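Ticket 420: Open day demo, claims vs. what the station does
Product: Drovier folding station
Site: Jurkoddale
Opened: Mar 2, 2018
Status: Open, waiting on vendor
Priority: Medium

Summary
Belitden has been invited to buy into Drovier on the strength of the open day. I went along to the Jurkoddale site to see whether the garment folding claims hold up before we answer. The flyer says "learns any garment from hand demonstrations." I have 3 problems with that sentence and want them on record before the sales call.

Log

Entry 1. The welcome talk ran long and had more slides than folding. The December flyer promised a robot folding by itself. What visitors got first was a person demonstrating with a pair of hand-held grippers. Fine as a method, but the sign at the door still said "autonomous folding, live."
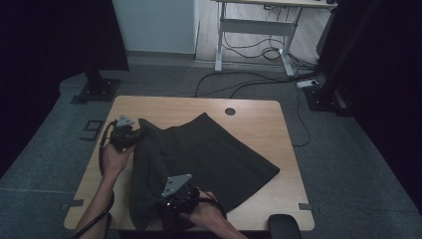 Pleats are my first objection. Our returns desk gets far more skirts than towels, and a towel demo would have told us nothing, so credit to them for putting a pleated skirt on the table. With one gripper at the waistband corner and the other gathering a fold lower down, though, part of the skirt droops over the edge of the tabletop. I asked if a bigger table was planned. Answer: "the operator compensates." I'd like to know what compensates when there is no operator.

Entry 2. Asked how many demonstrations one garment needs. First answer was 500. Second answer, from a different person at the same stand, was "it depends on the fabric." Please get one answer in writing.

Entry 3. Asked for a failed fold to be shown. Was told failures are filtered out before training. I asked who decides what counts as a failure and got a link to the Steiner report, which I have now read. It covers shirts. Skirts get one line in the appendix.

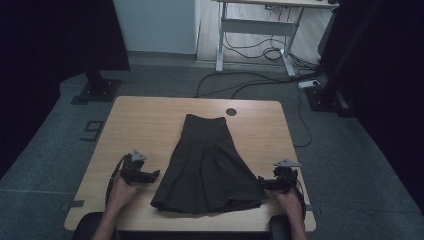

Attachment 2: pleated skirt laid flat, waistband toward the far side of the table, one gripper on each side.

Entry 4. Flat like that, the hem is still rumpled and the right side fans out farther than the left. Does the software need the skirt squared up first, or can it start from there? If somebody has to tidy every item by hand, the labor saving on page 13 of the quote is gone.

Requested from vendor
- One figure for demonstrations per garment type
- An unedited run on a skirt with no person at the table - start to finish, misses included
- Corrected wording for the flyer

Workaround: none. Keep folding by hand and don't sign the quote.

Update: vendor replied with the same flyer as a PDF. Leaving this open.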